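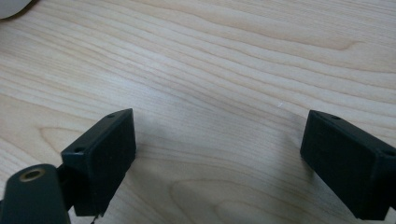
Fig. 1 - Light wood tabletop, wavy grain.

Home Syllabus Handouts Readings Assignments Contact

Small Town Lodging and the Scenic Route
Handout for week 2, updated June 2024

Picking up where we stopped. Route as product vs. town as product. Last time was the town (festival, main street, one big draw). Now the route, and what a small inn gets out of sitting on one.

Working case all week: the Hedano Road. 90 miles, Rendow at the west end, Gakadbridge at the east. Chamoun is a bit past the middle. Know these three, they come up on the quiz and again in the final project.

Terms
Through traffic - people going somewhere else. They stop for gas, food, restroom.
Touring traffic - people who came for the road. Slower, stop more, older on average, often two couples in one car.
Anchor stop - the thing people name when you ask why they came.
Filler stop - the thing they did on the way. Pie shop, overlook, antique barn. Don't look down on filler, it sells more than anchors do in some towns.
Shoulder season - either side of the busy months. On the Hedano that's spring up to school letting out, and then the weeks after the leaves drop.

Where people sleep
Drive time end to end is under three hours if you don't stop. So why would anyone stay over? This is the whole problem for Chamoun. Rendow has the river walk and the old depot. Gakadbridge has the covered bridge plus most of the restaurants. Chamoun has a nice square and 47 guest rooms, and for years it sold lunch.

What changed: inns there quit advertising the room and started advertising the second day. Map of day one, map of day two, bed in between. Same rooms, same rates. Guests who had planned to drive the whole thing in an afternoon now had a reason to split it up. See the sample itinerary in the packet, the one with the garden stop in the morning and the quarry overlook after lunch.

Note the order. Garden in the morning becuase it's shaded late and closes at four. Overlook faces west. Whoever wrote that itinerary had driven it. A lot of them read like the writer had a map and nothing else - three museums before lunch, no place to eat until Gakadbridge.

The newsletter
Cheapest tool a small inn has. The list at the Chamoun inn we looked at is nearly 1,000 addresses, almost all past guests. Short email, once a month. Things that get forwarded:
- one odd stop with directions that work
- what's open in the slow months (people really want this)
- a recipe from the breakfast table
Things that don't: rate tables, long letters about the remodel, anything with eleven exclamation points.

Forwarding matters more than opens here. A past guest sends it to a sister, the sister books. Hard to measure, so ask at check in. One question, write down the answer, that's your data.

Partner stops
Inn mentions the pie shop, pie shop keeps inn cards by the register. Usually no money changes hands. Works fine until one side changes hours and doesn't say so. Guest drives out, door is locked, guest blames the inn. So somebody calls every stop on the list before the season starts. March is a good time. Call again before fall.

Signs. Brown highway signs are the state's business and slow to get. Town signs are quicker. Rendow put theirs at the turn, not before it, and cars sail right past - go look at the street view if you havent. A sign needs to give the driver time to talk it over with whoever's in the passenger seat.

Limits of the route idea (short, we ran out of time on this)
Route towns compete even when they share a brochure. Gakadbridge pays the most into the Hedano brochure and gets the cover every year. Chamoun complains about it. Both have a point. Also weather: one bridge closing and the road is two dead ends. Also parking on the square, which residents bring up at every meeting and they're right to.

For next class
Read the packet through the section on seasonal rates. Skip the appendix.
Write a two day itinerary for the Hedano, one page, starting at either end. Include where your guests eat and where they use a restroom. Real drive times between stops. No more than four stops a day, please.
Bring a printed copy, we're trading them.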